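1/ Notes from January on collecting demonstrations for Kavgate, our manipulation policy for office paperwork. The task family this month is filing: black folder, metal clip, printed sheets. Head-mounted view only, two bare hands, ordinary desk.

2/ Why filing. The Skokalau set already covers rigid objects well enough. It has almost no thin, floppy stuff, and the policy trained on it treats a sheet of A4 as if it were a tile. We wanted contact between paper and metal, with both hands doing different jobs.

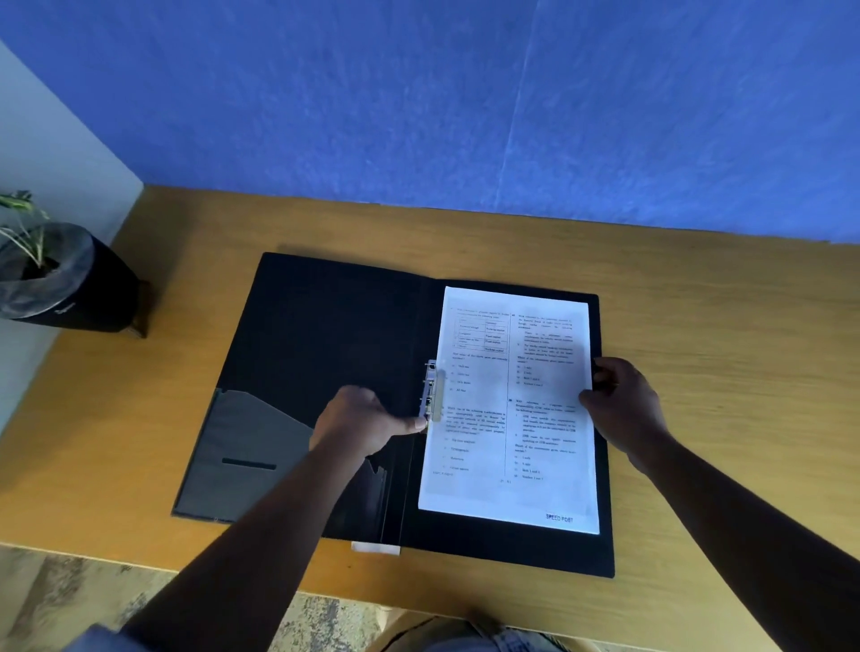
**CLIP AND SHEET**

3/ Left hand at the fastener, right hand on the far edge of the page with the thumb on top. The right edge of the sheet is lifted and curved. That curve is most of what we are paying for. Our simulator renders it badly and the old policy has never had to deal with it.

4/ Current count: 468 episodes kept, 18 thrown out. Most of the rejects were hands leaving the view during the clip step. The rest were label errors, mine.

5/ Annotation is per hand, per segment. Verbs are limited to reach, hold, press, lift, place, release. Poonam Joshi argued for splitting "press" into "press to open" and "press to steady". I resisted for a week, then looked at the confusion matrix and gave in.

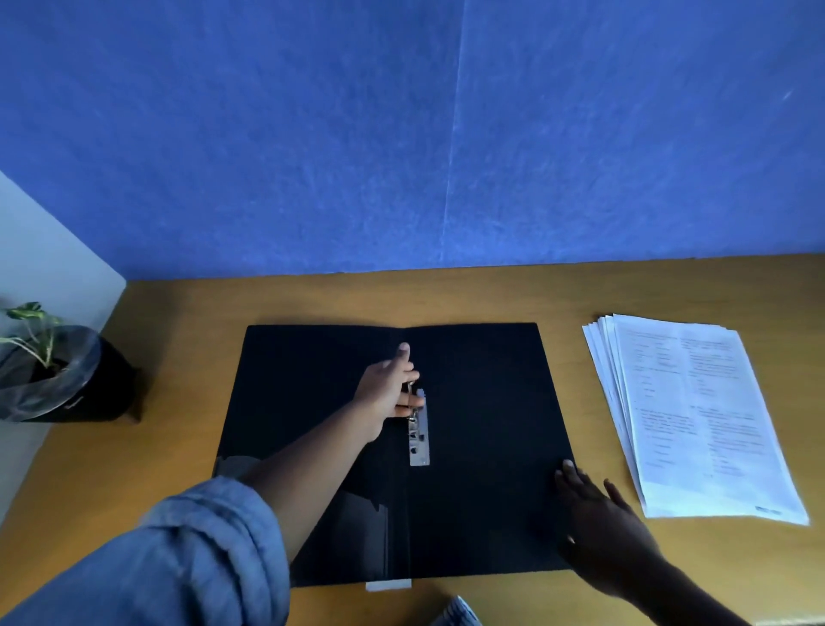
*Left hand on the clip, right hand at the corner of the cover. Papers to the right of the folder.*

6/ Frames like that are where the split matters. Two hands in contact with one object, and a single verb for the pair tells the model nothing useful. We now label the left as the working hand and the right as support, and allow the roles to swap mid-episode.

7/ Black plastic remains a nuisance. The inside of the left cover is glossy and picks up grey bands of reflection. The segmenter likes to call these a separate sheet. Bajpai (our in-house mask tool) lets you paint over them, but it is slow. I have corrected 424 masks by hand and would prefer not to do the next batch.

8/ We don't tidy the stack to a fixed position. Staggered edges stay staggered. An early pilot squared everything up between takes and the resulting policy reached for the same spot on the desk whether there was paper there or not.
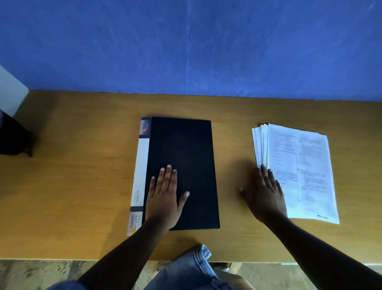 *Folder closed, one hand on the cover, one on the stack.*

9/ Flat palms on both objects are labelled "hold" on each side. Static segments like this get downsampled hard before training. Left in at full rate they dominate the loss and you get a policy that is very good at resting its hands on things.

10/ Spine text is legible in some closed views ("SMART LIFE" in this case). The page text mostly isn't at training resolution. We mask neither. The first ablation with the spine blurred made no difference to grasp choice, though I'd want more than one brand of folder before claiming anything.

11/ Storage: the clips go to Jasex as short segments with one text line each. 1119 segments uploaded so far. If you pull them, use the second index file. The first has the left and right hand columns swapped and I can't delete it until the mirror syncs.

12/ Next up is the same task with a different folder, and with the stack on the left. Still undecided whether to count a dropped sheet as a failed episode or keep it with a recovery label. Leaning towards keeping it. Replies open if you have tried either.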